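April
Csenge Dobos

Week 5: Depreciation, or where the money went

Bring a calculator on Wednesday. Your phone has one, but your phone also has everything else.

Last week we left Harneck, our long-suffering furniture wholesaler, with a delivery van on the books at cost and a vague feeling of unease. The van was bought in one year and will be driven in several. If the whole cost lands in year one, Harneck looks like a disaster followed by a run of miracles. Depreciation spreads the cost over the years that get the use of it. It does not put a cent aside for the next van. Every year a third of the class writes in the exam that it does, and every year I mark it wrong in the same green pen.

Terms you need cold

Cost: the purchase price plus whatever it took to get the thing in place and working. Freight counts. The lunch afterwards does not.

Residual value: what you expect to get for it at the end. A guess, made by an optimist and checked by an auditor.

Useful life: how long this business expects to use it, which may be a good deal shorter than how long it could be made to limp along.

Carrying amount: cost less accumulated depreciation. People will call this "what it's worth". Do not be one of those people.

Straight line

Cost less residual value, divided by useful life. Vomberg buys a label printer for $661, expects $61 for it at the end and plans to keep it six years. Depreciation is $100 a year. After three years accumulated depreciation is $300 and the carrying amount is $361 – whether or not anybody on earth would pay that.

Diminishing value

A fixed percentage of the opening carrying amount, so the charge is heavy early and dwindles. Suits assets that lose most of their usefulness young. Note that residual value stays out of the annual sum, which catches out everyone who learned straight line first, meaning all of you.

Office computers are the usual argument for it. They seldom wear out; they get overtaken.
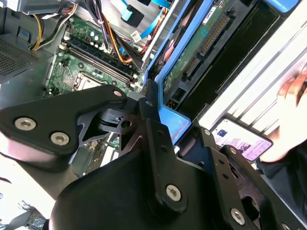

Fig. 1. Inside an open desktop computer case.

Repair or improvement?

Restoring an asset to how it was is an expense. Making it do more, or last longer, is generally added to cost. Bozsik replaces a dead power supply with the same model: expense. Plamico adds memory so its machines can run the new design software: there is a case for capitalising, subject to materiality.

Asnakech Hailu takes the tutorials again this week. Attempt the Plamico question beforehand – she can tell.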